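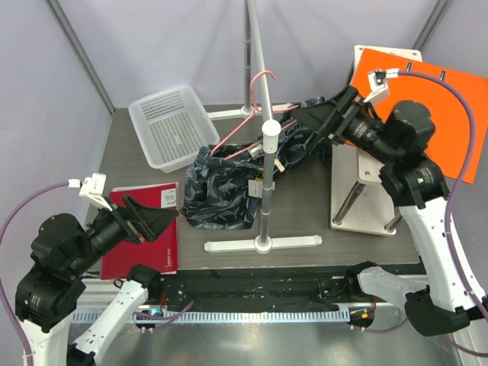

Pink hanger, navy garment with the white pattern, rear pole. Basket and folder on the left.

pruler_774
Looking for input on hanging order at a small table station. Garments get hung on a pole, then tagged and logged in the folder. Mine bunch up at the hanger. Fabric is a light knit, 300 mm across the shoulders.

Delyth Gronow
Lay the garment flat first, front up. Insert the hanger from the hem, one shoulder at a time, then lift by the hook. If the cloth is still crumpled when the hanger goes on, the shoulders will never sit level.

felen994
Disagree on the hem. With a wide neck you can go in through the collar and skip half the handling. Hem entry is for narrow necks only.

Delyth Gronow
Collar entry stretches knit. I had 2 tops go out of shape that way in June.

felen994
Then the hanger was too wide for them. Measure it against the shoulder seam.

Sioned Lloyd
Separate point: move the mesh basket to the other side of the table. With it next to the garment there is less room to spread a sleeve on that side. The folder can stay near the front.

pruler_774
Hanger is 20 mm narrower than the seams, so width is fine. I will try hem entry on Friday with the basket moved.

felen994
Try both on the same garment and post the shoulder measurements.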